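Parallel jaw vs. three-finger for cable and board sorting?
Forum: Grippers and End Effectors
Thread started by mudflap_kit, 12 replies

mudflap_kit
Hi all, long time reader. I've got a two-arm sorting cell going at work (we're a small e-waste shop, the arms are a pair of used Skernitz units) and I'm stuck on what to bolt on the ends. Right now both sides have the stock black parallel grippers. The job is simple to say out loud: pick stuff out of a metal tray, put it in one of the bins on either side. Boards, cables, loose wire, whatever the tear-down bench gives us.

I ran the stock jaws against a Vaneo three-finger that a supplier let me borrow until Thursday. The Vaneo is lovely on anything chunky. On cables it's kind of a mess, the fingers close and the wire squirts out between them. The stock jaws pinch wire fine but I don't love what they do to round boards. Too many parts on the face and nowhere flat to grab. 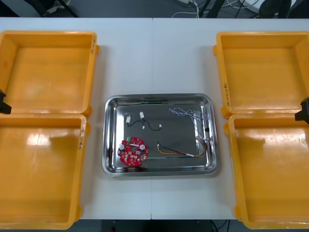
Test tray, one board and three lots of wire, bins empty.

The bundle with the blue, white and grey wires is the one I'd most like opinions on. The red/yellow/black cable I can grab pretty much anywhere along its length. The twisted one I have no idea where to tell the arm to go.

oldpaintbooth
Keep the parallel jaws and change the fingertips. That's a ten dollar fix and you're shopping for a two thousand dollar one. Print some narrow tips with a shallow V groove and glue a strip of soft rubber in there.

For the board, go in at the rim. Yours has notches around the edge, so pick a clear spot and stay away from those two silver capacitors. I've sheared those off more times than I want to admit.

Renna_B
Disagree with paintbooth, at least partly. Soft tips are great until they pick up grime and then they're sticky and you can't let go of a thin wire. We had cables riding along to the wrong bin for a week before I figured that out.

@mudflap_kit what camera are you using? That polished tray bottom would bother me way more than the gripper. My depth readings over shiny steel are garbage, just holes everywhere.

mudflap_kit
@Renna_B it's a Clellport stereo unit, fixed mount. And yeah, holes. I've been blaming the exposure. The bins throw glare off the bottom too but I don't care so much there, I'm only dropping into them.

Renna_B
It's the tray, I'd bet lunch on it. Drop a matte mat in there and try again before you spend a dime on grippers.

gooseneck77
A mat is going to bunch up the first time a fingertip drags on it. Bead blast the tray or get a plastic one. Also are you guys really running two arms for this? One arm and a longer reach would do it, and you'd never have to think about collisions over the middle.

mudflap_kit
We own two so we're using two, haha. The rule right now is that only one arm can be over the tray at a time. Slow but I sleep better.

Geeta Goel
I did a comparison like this at my last job, on a Foley controller, so take the software part with a grain of salt. For loose wire we stopped trying to grab the middle of the tangle. We taught it to look for connectors first, and if it couldn't find one it went for the outermost strand. White plastic plugs are easy to spot and they give the jaws something solid. Your short black cable would be a breeze that way.

Over 2159 picks the parallel jaws beat our three-finger on cable and lost on everything else. We kept the parallels.

oldpaintbooth
Thank you Geeta!! Somebody with numbers.

gooseneck77
Numbers on a different gripper and a different controller. What did you lose on boards?

Geeta Goel
Fair. I don't have the board split anymore, it stayed with the company. Mostly it was tall parts on the face getting bumped on the way in. Coming down slower helped some.

mudflap_kit
OK so the plan is: connector-first picking, narrow V tips on the left arm only, leave the right one stock so I can compare them on the same tray. And I'll try the mat even though gooseneck hates it. The Vaneo goes back.

Renna_B
Tape the mat corners. And post the depth maps with and without, I want my lunch.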